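2 February 2022

Okay, so the French thing. I'm on day 13 of actually doing it every evening (I skipped one, it doesn't count, I had a headache) and I've finally got past greetings and into food. Berenice Alvarado lent me her old Rirano course, the one with the little green workbook, and the app on my phone says I've learned 314 words. I don't believe it for a second! I could maybe say 50 of them to a real person without sweating.

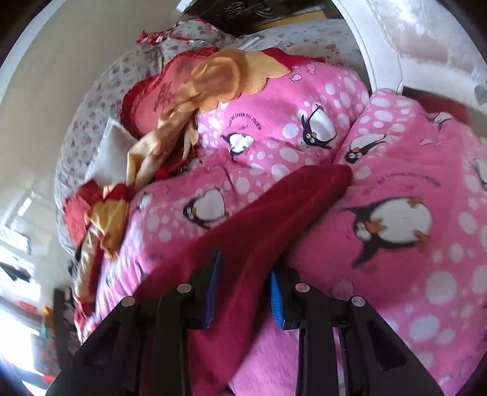 Verbs are what's killing me. I can do "I have" and "you have" all day long, and then somebody throws in "we" and my brain just closes up shop. Damián says to quit memorizing tables and read whatever is lying around the house, cereal boxes, shampoo, anything. Well, the pink penguin blanket has French on it, in swirly lettering, so I guess I can study in bed now. Swirly letters are hard, though. I mix up the r's and the s's even in English.

Went through the numbers again after supper. Whoever decided ninety should be four-twenties-ten, I'd like a word. I tried reading 2,539 out loud and had to stop halfway for water. Damián Trujillo, who grew up with Spanish and thinks this is all very easy, laughed so hard he had to leave the kitchen.
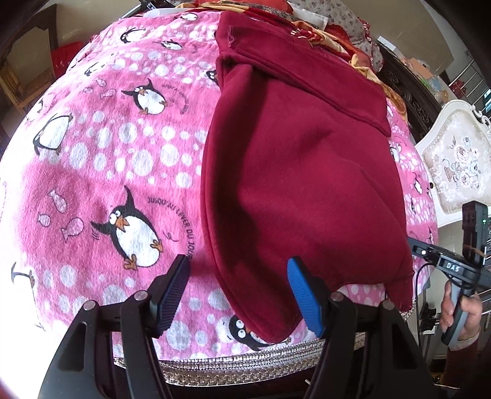 Then I made him try it, and he got stuck at seventy, so ha. We ended up doing the listening part together, the one where a man named Luc keeps losing his train ticket. I got most of it the second time through. The first time I thought he'd lost his aunt.

Lesson nine is directions, left and right and straight ahead, and I'm a little scared of it because I can't tell "straight" and "right" apart when they talk fast. Berenice wants to do a call on it, French only, ten minutes. I said yes before I thought about it. Need to look up how to say "slower, please" and write it on my hand.

Also out of pencils. And call the dentist back.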